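Workshop > Robot learning > Guides > Collecting your first demonstrations in simulation

Filed under: Data collection, Simulated kitchens, Beginners welcome

Teaching a simulated arm to tidy a kitchen

I've spent most of this winter recording demonstrations in the Berside kitchen, and I still get a little thrill every time a replay runs cleanly from start to finish. If you have the simulator installed and a controller that talks to it, you can have a small, useful set of examples by the end of a weekend. I'll use my mug task all the way through, but the steps are the same for bowls, pans or anything else you fancy picking up.

Write the task down first

One sentence, before you open anything. Mine was "pick up the mug and set it upright on the counter". It goes in the task field of every episode, spelt the same way each time. My early files had three different wordings and I had to go back and fix the lot!

Then decide what counts as finished. I say the mug has to be standing, the fingers have to be open and clear of it, and nothing else may have been knocked over. Put that in the notes file as well.

Set up the starting positions

Open the layout panel and turn on random placement for the mug only. Leave the rest of the kitchen alone for your first 100 episodes. Once those look good, let the other objects move too, and change the worktop and cupboard finishes (this part is great fun, some of the combinations are gloriously ugly).

Make sure the mug doesn't always start upright. A policy that has only met standing mugs has no idea what to do with one on its side, and a tipped mug is a lovely problem: do you go for the rim, the wall or the handle?
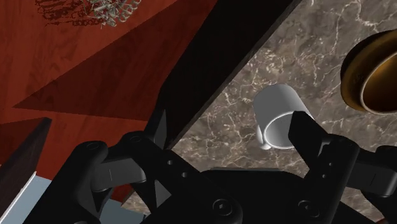
I go for the wall whenever I can reach it, with one finger on each side and the palm well back. The rim works too, but it's easy to close on it slightly crooked and then the whole mug swings as you lift. Try both for a while and keep the good ones of each. A bit of variety does the learner no harm, so long as every grasp is one you'd be happy to see copied.

Recording

1. Press reset and wait for the objects to settle.
2. Start recording, then move. A long pause at the beginning teaches the arm to sit still.
3. Approach in one smooth movement and slow down for the last bit.
4. Close the fingers fully before lifting.
5. Turn the wrist, lower the mug, open, back away.
6. Stop recording and mark the episode as good, recovered or failed.

"Recovered" is my favourite label. It means you fumbled, noticed and put it right, and those episodes are gold. Keep them in a separate folder and mix them in later.

Check before you train

Replay everything at double speed. My Videnstead set began as 1052 episodes and I threw out 38, mostly for fingers passing straight through the handle. Look at the wrist view as well as the room view, as bad contact is much easier to spot close up.

After that, run the export script from the Stodden tools and start with a short training run. If the arm hovers over the mug and never commits, go back and look at your approaches. Mine were far too timid!

Next time I'll cover bowls, which roll.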